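Why Does Wood Have Patterns?
Wernitby Museum Young Visitors' Guide

A tree grows a new layer of wood beneath its bark each year. Pale wood forms in spring, when growth is fast. Darker wood forms later in the summer. Together they make one ring.

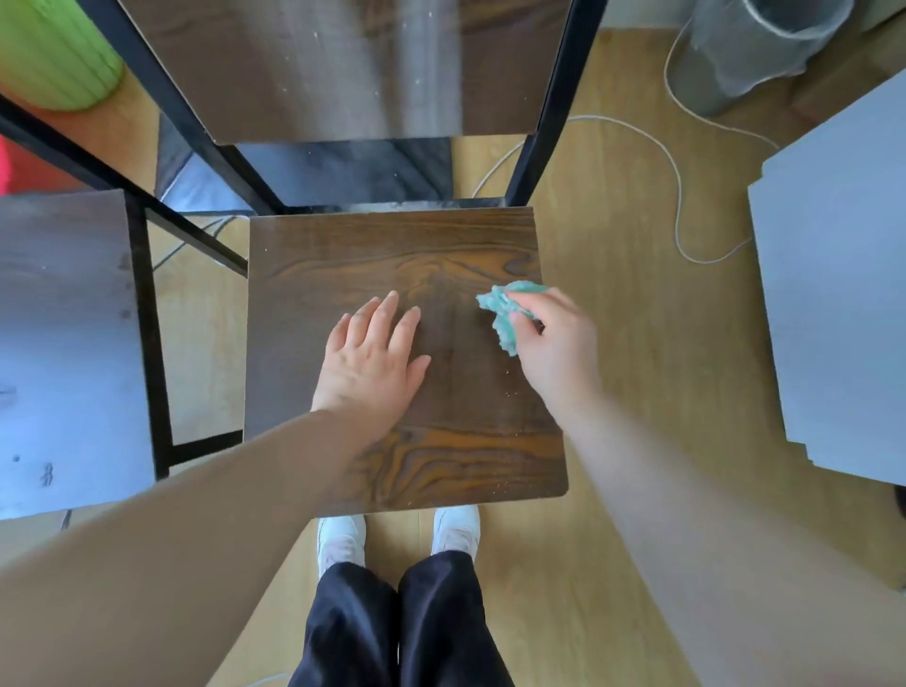 A knot marks the place where a branch once joined the trunk. The trunk grew around the branch, so the lines bend to pass it.

The oldest slice of oak in the Fairclough Room has 128 rings. Visitors are asked not to touch it.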